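Hoteva Robotics, Hestbridge site
Demonstration operators wanted, part time, day and evening shifts
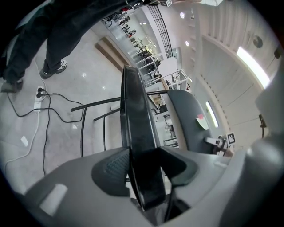

We are hiring people to show everyday tasks to our robots using a hand-held gripper. You hold the gripper, do the task the way the robot should do it, put everything back and do it again. The recordings are used to train the robot arms in the Flernia program. You do not need a technical background. Most of our current operators came from warehouse, kitchen or cleaning work.

What you will do

Pick up, sort, fold, stack and plug in ordinary objects with the gripper, following a task sheet.
Reset the objects between takes. The task sheet gives the starting layout, and you vary it as told.
Mark bad takes in the log. A dropped object is a bad take only if you did not pick it up again.
After the first month, some operators also learn remote control of the arms from a desk. This is paid at the same rate until you pass the check, and at the higher rate after that.

What we ask

You are 18 or older and allowed to work in the country.
You can stand for most of a shift and use either hand for the gripper.
You can read a task sheet in English and write short notes.
You do not mind repetition. A normal shift is 92 takes of one or two tasks.
Closed, flat shoes are required on the floor. Long necklaces and loose bracelets have to come off.

Hours and pay

Shifts are four hours with a paid break. You choose between two and five shifts a week and tell us by Thursday for the week after. Training is 14 hours spread over the first two weeks and is paid in full. Pay rates are listed on the application form. Contracts run to the end of March and can be extended.

We have 30 places. Anyone who worked on the Rieger kitchen recordings can skip the first training session but still has to do the safety walk.

How to apply

Fill in the form at the front desk or ask for it by phone, extension 1883. No cover letter is needed. Applications close on Saturday, September 20, 2025. We will invite people for a one-hour tryout with the gripper, and you will hear from us either way.

Questions about the work go to Leonie Kramer, floor lead. Questions about contracts and shifts go to Mitsuko Takeda in the office.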